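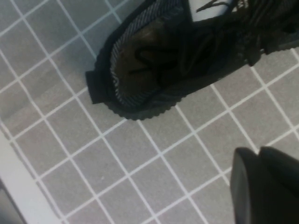

Re: lace rule for shoe runs

Kevin Ó Riain wrote on 24/02/2022:
> Do we still need laces tied before every run? The Winmont draft says "secured" and leaves it there. Tshepo reads that as tied.

Quick one, between meetings – no, not tied. Loose laces on top of the shoe are fine, same as the black sneaker on the gray grid. What the rule shoud say:

fingers clear of the shoe before the arm starts
no lace hanging past the edge of the mat
2 failed grasps, stop and log it

Speed cap stays at 200 mm/s near people. Will fix teh wording in section 3, send comments to me or Mayuree.

Yae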